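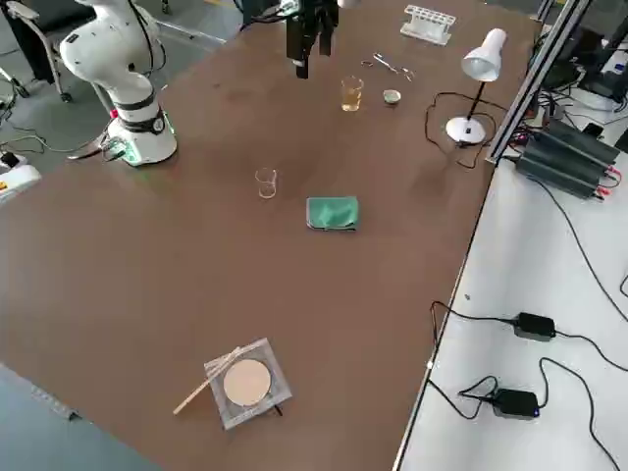 How much of the old Runton paper can people search now?

603 issues are typed up, checked and online, with 242 still to go.

So that's the short version for everyone at the Thevar Fund who has a stack of these to read. The longer version follows, and I'll try to keep it in some kind of order (no promises).

When I wrote in January I was still grumbling about the bound volumes. The early ones were sewn so tightly that the inside column on every left-hand page disappears into the spine, and I'd been guessing at half-words like a person doing a crossword on a bus. I've since found that Stistum library holds a loose set covering much of the same stretch. They let me borrow four boxes at a time, and I drive them over in the back of my car under a blanket. It's slow going, but the guessing has nearly stopped and I've gone back and fixed most of the gaps I left the first time through. I marked every one of those gaps with square brackets, and boy am I glad I did!

The search page is running on Sarnar, as planned. I like it a lot more than I did. The trouble I reported last time, where a search for "Mill Road" brought up every mill and every road in the county, was my own fault – I'd skipped a setting. It now handles phrases the way you'd expect. What it still can't do is cope with spelling. The paper spelled the same farm three ways in one summer, and the typesetter had a habit of dropping the second "t" in Stistum whenever he ran short of room. I've started a list of alternate spellings that sits behind the search box, and I add to it whenever I trip over a new one. It's a long list and I expect it to get longer.

What people look for has surprised me. I figured it would be family notices, and there's plenty of that, but the most-used part of the site is the weekly column of school lunches. People want to know what was served the week they broke an arm, or whether they really did get liver twice in one month (they did). Second place goes to the lost-and-found ads. I nearly left those out to save time, so please ignore the line in my original proposal that calls them low value.

Now the part you'll want to know about. I'm behind on the photographs. The plan said I'd caption every printed photo as I went, and I stopped doing that in the spring. Captioning one crowded picnic was taking me as long as typing two whole pages, mostly because I'd go hunting for names that the paper never gave. I've switched to copying the printed caption word for word and leaving it there. There are up to 456 photos that need this done, depending on how you treat the ads with little portraits in them. I think it's a month of evenings. If you'd rather I stuck to the fuller captions, tell me soon, but I'd need to drop something else to fit it in.

Money is fine. Scanning came in under what I'd set aside and the acid-free folders came in over, and the two nearly cancel out. I spent a little on a proper foot rest and a second lamp, which I've put under equipment. The mileage to Stistum wasn't in the budget at all. I've covered it out of the leftover scanning money, and the receipts are with the spreadsheet. If that needs a form, send me the form.

We also had the open evening in the Runton church hall, from seven until the tea ran out. I set up two laptops and a table of the loose issues in sleeves, and people mostly ignored the laptops. One woman brought a scrapbook her aunt had kept, with clippings from a stretch where neither Runton nor Stistum has a single copy. She let me scan the lot. It's only clippings, with the dates snipped off most of them, but I've been able to place a good many from the weather and the cattle prices on the back. They'll go up in their own section, labeled as undated where I can't be sure.

Next up is the run of issues after the paper changed hands, when the print got smaller and the page got wider. My scanner takes those in two passes, so each page has to be joined up afterward. I've done a test batch and the joins are readable, though there's a faint gray line down the middle that bugs me. I'm going to try a different backing sheet before I do the rest, and I'll send you a couple of pages from each to compare.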